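长木桌桌面上固定金属板，要不要沉进木头里？

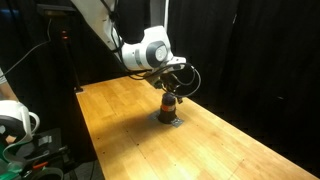
木桌上的灰色方形金属板，与桌面齐平

刨花不扫 楼主
2020年7月31日，星期五
家里有张长木桌，实木，用了很多年，想在靠一头的位置固定一块金属板，做法参考上图。板子大致是方的，和木头面平齐，右边角附近有个小螺栓或者孔。我打算平时在板上敲小零件、放热的东西，省得伤桌面。
现在拿不定主意的是：直接拧在桌面上，还是开槽沉下去？桌子一头靠墙，拆下来搬去加工不方便，只能在家里用修边机做。

老槐树下
开槽。凸出来的板边会刮袖子，擦桌子的时候抹布也老挂。修边机配直边靠山，分几刀下，一次别吃太深。四个角铣不到的地方用凿子清。

Piret Siliņa
我不赞成一上来就开槽。实木会胀缩，板子不会。我二月份装过一块，槽开得严丝合缝，到夏天木头一胀，板子中间拱起来一点，放杯子都晃。后来拆了重做，四周各留了一点缝才好。

老槐树下
回楼上：那是留缝的问题，跟开不开槽没关系。螺丝孔做成长圆孔，顺着木头胀缩的方向，板子能跟着动一点就行。

Piret Siliņa
长圆孔我同意。但他只有一台修边机，桌子又搬不动，铣坏了没法补。先明装用几个月，位置合适了再开槽也来得及。

刨花不扫 楼主
位置确实还没完全定。材料问一下，用铝板还是钢板？图里那种暗一点、稍微带蓝的灰色我挺喜欢，看不出是什么料。

Ovidiu Lungu
光看颜色分不出来。要敲东西就用钢板，铝的敲几下就有坑。不过普通钢板会生锈，放湿杯子一晚上就一圈黄印，得常擦油。我那块是在Bralville订的，切好磨边900，不含运费。

木工小白36
900有点贵吧，找废料店切一块便宜得多。

Ovidiu Lungu
废料店的不一定平。便宜的我也买过，放桌上四个角翘一个，螺丝拧紧了还是有响声。

老槐树下
翘的板可以垫薄毡子，响声能消掉大半。再说一句放热东西的事：金属板导热，锅直接放上去，下面的木头照样会烫坏。要放锅还是用锅垫。

刨花不扫 楼主
这个我没想到，那热的就不放了，只当敲打和放胶瓶用。
桌面原来擦的是木蜡油，开槽以后槽里面要不要再上一遍？

Piret Siliņa
要，槽底和槽壁都擦，干透再装板。不然水从缝里渗下去，钢板背面锈了你也看不见。

木工小白36
有没有人用磁吸的？桌面下面埋磁铁，板子想拿就拿。

老槐树下
敲东西会跑，不推荐。

刨花不扫 楼主
那就先明装，钢板，边角倒圆，孔开成长圆的。用到入冬看看位置，再决定铣不铣。螺丝打算用沉头的，有意见的继续说。

Ovidiu Lungu
沉头螺丝配长圆孔，孔口的斜面也得跟着拉长，不然螺丝头卡死在一个位置，等于没留。嫌麻烦就用平头加垫圈，高出来一点，放在角上不碍事。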